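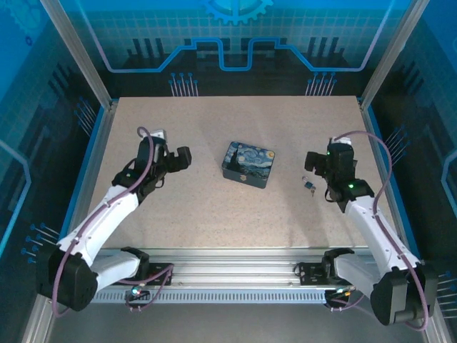
Ariel Castillo told me that a lock this tiny is mostly a promise, and I've come around to that view.

Figure 3. Tin with a Starry Night style lid, blue padlock and key.

4.2 Small boxes, small locks

I went through 84 survey replies about keepsake tins, and wow, people love a clasp! In 29 of them the key had gone missing (mine has too, twice), yet hardly anyone had thrown the box out.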